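Working notes on a death notice

My uncle, Elias Kanaan, died in April, and the job of writing the notice came to me. I had read plenty of them and never written one. What follows is a record of how it went together, mostly so that my cousins can find it when they need it.

The first thing to settle was the difference between a notice and an obituary. The Tredville paper uses both words and means separate products. A notice is short, paid, and set in one block of type. An obituary, as they use the term, is longer, can carry a portrait, and is priced by length. The base rate for a notice covers 100 words. Past that, you pay by the line, and a line is whatever their typesetting makes of it, so you can't work out the cost from a word count alone. I asked for a proof before paying and got one.

The 100 words go quickly. A full name with a maiden name or nickname, an age, a town, two dates and two places will use up a third of the space before anyone is mourned. My first draft was well over. I cut in this order: adjectives, the name of the high school, the second employer, the sentence about fishing. The fishing sentence went back in later at the request of my cousin Shadi Khalaf, who paid for the extra line.

Names took longest. My uncle's name was spelled one way on his birth record, another on his naturalization certificate, and a third on his Social Security card. The paper prints whatever you send. The funeral home prefers the spelling on the death certificate and will ask if the notice differs. I used the certificate spelling in the heading and left the others out. If you are doing this for someone whose name was changed on arrival, and you have room, put the earlier spelling in parentheses after the first mention. A person searching for him in 50 years will be searching for a string of letters, and the string has to be there.

Survivors are listed by relationship, then by age within the relationship, with the spouse in parentheses after each name. This is the usual pattern, and departing from it causes phone calls. I departed from it once, by accident, putting Tarek ahead of his older sister, and got the call. Grandchildren may be named or left as a group. We named them. There are 14, and the list filled more space than the rest of the notice put together, which settled the question of whether we would stay inside the base rate.

"Preceded in death by" follows the survivors. Check this section twice. Ours had a great-aunt in it who turned out to be living with her son in Gririk and was good about it.

The service line should carry the place name, the street, the town and the hour. Ours said only that a private burial had been held and that a gathering would follow at a later date. I would leave out "at a later date" if I did it over. It committed us to something we could not schedule, and people kept asking.

On tense and wording: the paper's style is "died," and families are free to use "passed away" or anything else. My aunt wanted "passed away." I typed "passed away." It costs one more word.

Corrections are free if the error is theirs and charged if it is yours. Our proof had one of each. They had dropped the comma between two grandchildren, making one child with two first names, and I had given the wrong year for the wedding. Zuleica Barros at the front desk fixed both on the proof and charged for neither, as nothing had run yet. So read the proof aloud, to another person, with the documents on the table.

Last, save everything. The online copy of the notice stays up for a limited period unless you buy the longer listing, and the page had already moved once when I went back for the link. I keep a plain text file, a scan of the printed column, and the page number. Cut a spare copy for anyone who asks — newsprint yellows, and photocopies of newsprint are worse than a scan.

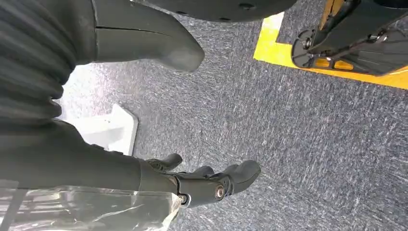
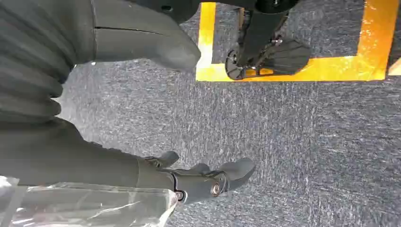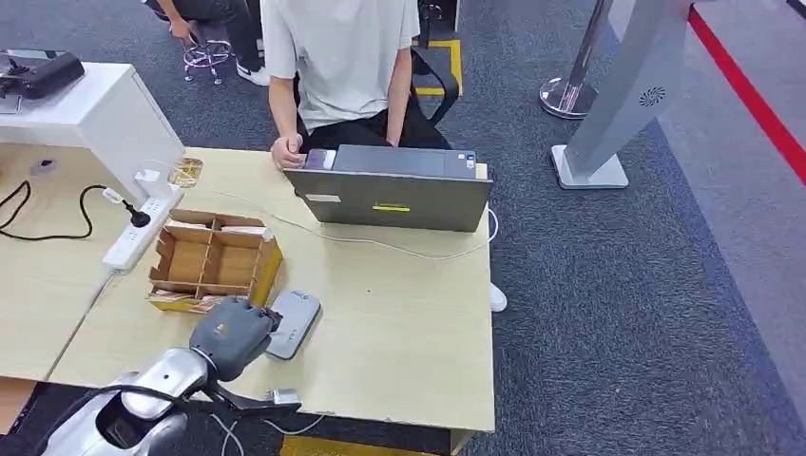 Posted by Tala Sfeir
18 August 2020
Filed under: family, paperwork

A few additions from email since the first version of these notes.

The funeral home can send the notice to the paper for you. They add a handling fee and use their own template. The template is fine, but it puts the service details first.

If the family reads two languages, ask whether the paper will take accents and other marks. Ours would in print. The website dropped them.

The deadline for the next day's print edition was 2 p.m. I sent ours at 1:40 with the wedding year wrong, as noted.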